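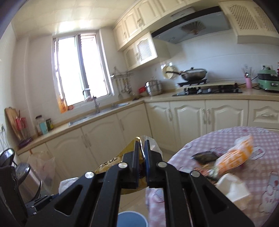 Acta de la reunión del club de remo Fluvasport
Mes de octubre, 19:30, sala pequeña del local de Grarance

Asistentes: Vimala Reddy (preside), Lutz Pfeiffer, Pavithra Kartha, Gopinath Rodrigues. Se excusa Lenuța Stoica, que mandó sus notas por correo. Redacta el acta Lutz Pfeiffer.

1. Acta anterior
Se aprueba con una corrección: el remolque lo prestó el club de Corrigan, y no el de Flenik como yo había escrito.

2. Cuentas
Quedan 519 euros después de pagar el seguro de los botes. Gopinath pide que las cuotas se cobren antes de noviembre. Cinco socios todavía no han pagado y Vimala les escribirá.

3. Travesía de otoño
Se han inscrito unas 40 personas. Disponemos de 33 chalecos en buen estado, por lo cual hay que pedir el resto a Corrigan. Pavithra llamará esta semana. La salida será a las 9:00 desde el embarcadero viejo. Se discutió largamente si se debe permitir la participación de menores sin un adulto en el mismo bote. Se vota que no, con una abstención.

4. Notas de Lenuța
Propone cambiar la cerradura del hangar y comprar dos remos de repuesto. Lo primero se acepta. Lo segundo se deja para cuando se conozca el precio.

5. Ruegos y preguntas
Gopinath recuerda que los botes se tienen que guardar con la proa hacia la puerta. Pavithra pregunta por las llaves del remolque; las tiene Vimala.

Se levanta la sesión a las 20:50. La próxima reunión se avisará por correo.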